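Last updated: June
Print this page | E-mail this page

Restuvik Pantry Project, progress report to the Clegg Fund

In this period we sorted 174 cans and checked the labels of all of them. Eight were taken out for damaged rims. The shelves from Zisach are in use, but two brackets are still missing and I wait for the answer of the supplier. Sorting continues every Wednesday.

Şükran Yüksel, coordinator

We use cookies to improve this site. Accept
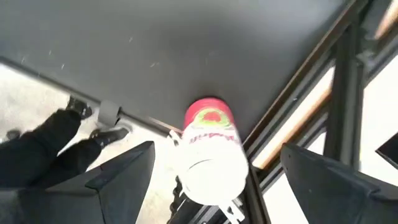 White can with red top band and red lettering, next to a dark gray surface.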